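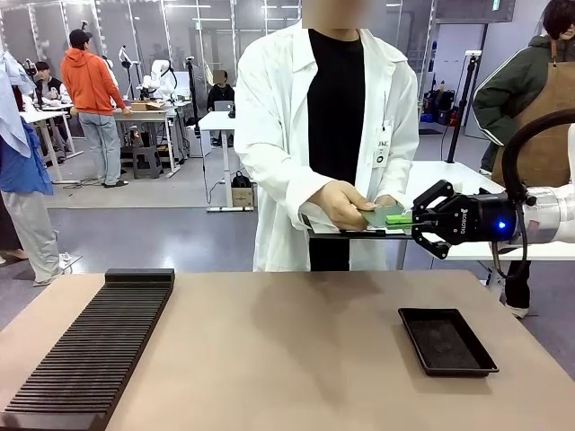 The Osgate workwear diary is a table of what people wore to work and what they did to it in the wash. It has 1,456 rows from 248 people, and I'd be careful with most of them. The badge field is the one I trust. It records where a name badge was clipped, always by the wearer's own left and right, so a small white badge on the right lapel of an open white coat goes in as "right lapel" even though it's on your left when you face the person. Everything else came from memory.

Sat 15 January
By Polyxeni Papadakis
3 shares | 2 comments

What's in the files

diary.csv: one row per garment per week. Columns are person, garment, colour, badge, washes, water_temp, complaint.
people.csv: one row per person, with trade and years in the job.
notes.txt: free comments, typed up by Boris Hodžić. Spelling left alone.

How it was collected

Paper forms went out in June to 500 workers through Mitness and Soler. You can work out for yourself how many didn't bother. The ones who did are, I suspect, the ones with a grudge against their coat, and the complaint column reads that way. Kenneth MacKinnon thinks this is unfair. He may be right, but he hasn't shown me anything to change my mind.

Known problems

- washes is a guess. A lot of people wrote the same number every week.
- water_temp was meant to be in Celsius. Fifteen rows can't be, and I've left them in with a flag.
- colour is hopeless for anything pale. "White", "off-white" and "cream" may all be the same coat.
- Length was asked as "above hip" or "past hip" and nothing finer. Don't build a size chart on it. 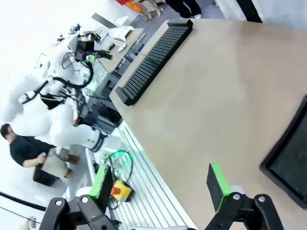

What not to use it for

Please don't use this to claim that one fabric outlasts another. Vudo asked for exactly that and I said no. There's no fabric column, and guessing one from the complaints would be silly. It also says nothing on hygiene. A coat washed twice a week on paper could still be filthy.

Changes

v2: Marjatta Savolainen fixed the duplicate person codes. Anayeli Olvera rechecked the badge field against the paper forms.
v1: withdrawn, don't cite it.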